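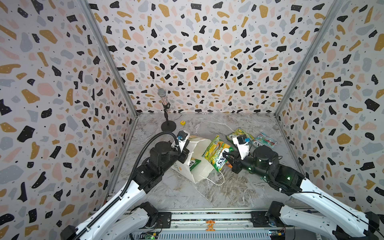 Figure 13.1 Two bags, two jobs: a white paper carrier with a string handle, lying on its side, and a green and yellow bag of spring onion chips.

CHAPTER 13
Bags

Key terms: carrier, gusset, fin seal, barrier layer, headspace, display face, load path

Boxes got three chapters in this book, and bottles got two. Bags get only one, and it may be the one you use most, because from now on you won't be able to walk through a grocery store without flipping things over to look at their seams. (The author has been doing it for years and has been asked more than once if she needed help finding something.)

A bag is a wonderful piece of design. You start with a flat sheet, fold it, close it along a few lines, and now it can hold apples, cement, a birthday present, or a goldfish! Before it's filled it takes up hardly any room at all. A store can keep 500 flat paper bags on a shelf that would hold only a small stack of boxes of the same size already set up, and that one fact explains a lot about why stores love them.

Look again at Figure 13.1. Both objects are called bags, and both carry green and yellow printing, but they belong to different branches of the family. The white one is a carrier. It has an open mouth and a handle, and it is meant to be filled by hand, carried, and emptied. The one marked SPRING ONION is a primary package, meaning that it is the layer that touches the food. Its maker has to worry about air, light, and crumbs. The maker of the carrier has to worry about your arm.

13.1 What a carrier has to do

Every carrier has a load path, the route that weight takes from the contents to your hand. In a bag with string handles, the weight presses on the bottom, pulls on the side walls, gathers near the top edge, and goes up through the string into your fingers. Any point along that route can fail. Most often it's the place where handle meets bag, and good makers add a patch or a folded band there.

String is a lovely choice of handle in many ways. It is light, it folds down flat with the bag, and it looks smart in a shop window. It also presses into the skin along a very thin line, and you feel this after a few blocks with a heavy load. Flat tape spreads the same weight over more of your hand. Neither is the right answer for every bag, and you will test both in the first activity.

Then there is the matter of standing up. A paper carrier with a gusset (the folded pleat down each narrow side) opens out into a box shape and will stand on a counter while someone fills it. Put one tall item against the wall of a light bag, though, and over it goes. Case Study A follows a small bakery in Orkville that changed the shape of its carrier for just this reason, making the base wider and the walls shorter.

13.2 What a snack bag has to do

Chips are fussy. They go soft in damp air, they go stale, and they break. A snack bag deals with all of that in a wall so thin you can crush it in one hand. Most are made from several very thin layers pressed together, each with its own work to do: one to take the ink, one to keep out air and moisture, one to melt and stick to itself so the bag can be sealed.

The puffed-up feel of an unopened bag comes from gas sealed in with the food. That space is the headspace, and it works as a cushion on the trip to the store. People love to grumble about it! In Section 13.4 you'll get to work out how much of it is needed, using a set of drop tests from the Gurnow packing line, where filled 60-gram bags were dropped flat, on edge, and on a corner.

A snack bag also has to be read fast. Its display face is curved, shiny, and wrinkled, and the words still need to come through. Big white letters on a strong color are a common answer. An oval behind or around the brand name is another, since the eye finds a closed shape quickly even when the surface bends.

Before you read on

Find two bags at home, one for carrying and one for food. Empty them, then trace the seams with a finger. Where does the sheet begin and end? Which seam would you pull to open it, and which would you hate to see give way? Sketch both laid flat. You'll need the sketches for the Hiswood folding exercise on page 241, so keep them somewhere safe and mark your fold lines in pencil.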